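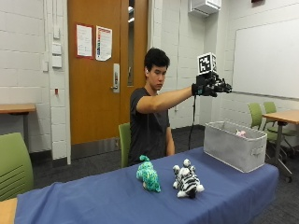

Room 6, long table: zebra, speckled animal and the gray bin.

Program diary, Echeverri Children's Lending Collection, Husville
27 October 2022

The building was opened at the usual hour and the heating in the corridor was found to be working again. Room 6 was assigned to the plush toys for the day. The blue cloth was put on the long table in the morning and will remain there until the sorting is complete, as the bare surface marks easily and the cloth can be washed with the toys. It should be noted that the cloth does not sit evenly. At the right end it hangs nearly to the floor, and staff carrying bins past that side are asked to watch their feet.

The plush section stands at 58 items against a full collection of 1,164. These figures are taken from the Pleltevix list and have not yet been checked against the shelves. Ms. Cuervo believes the list still includes items withdrawn in February. Her note on the matter has been placed in the front of the binder.

The zebra was entered under its existing number. The black stripes have kept their color well and the white feet are in better order than the previous entry suggested, so the remark "feet gray, consider replacing" has been struck out. It sits upright without support, a useful quality in a display toy, and it is requested often by the younger families.

The turquoise and green speckled animal presented more difficulty. The list describes it as a dinosaur. Justinas Baranauskienė has it in an older record as a dragon, and a borrower's card calls it a frog. Until the matter is settled it will be entered as "stuffed animal, turquoise and green, speckled." It leans to the left when set down, and the entry now says so, in order that families do not return it as damaged. No repair is proposed.

The light gray fabric bin was kept at the right end of the table. The pink fuzzy item remains inside it and will be entered tomorrow with the rest of the small pieces. The fabric handle on the short side should be used when moving the bin. Lifting by the rim has spoiled 2 of the older bins, and the replacement order with Orgate has not been confirmed. A second request was sent this afternoon.

The question of labels was raised again at lunch. Sewn labels are preferred by this office. Ms. Cuervo favors tie-on tags, which can be removed for washing, and she is correct that the sewn ones fade. The tags do, however, come back chewed. No decision was reached and the present stock of sewn labels will be used up first.

One call was received from a family in Husville asking whether the zebra may be borrowed over a birthday. They were advised that it may, once its new entry has been signed.

Outstanding for tomorrow: the pink item; the signature for the zebra; a reply from Orgate; the spare key to the supply cupboard, last signed out by the music group. The lime-green chair is to stay in Room 6 and should not be taken back to the reading corner before the sorting is finished.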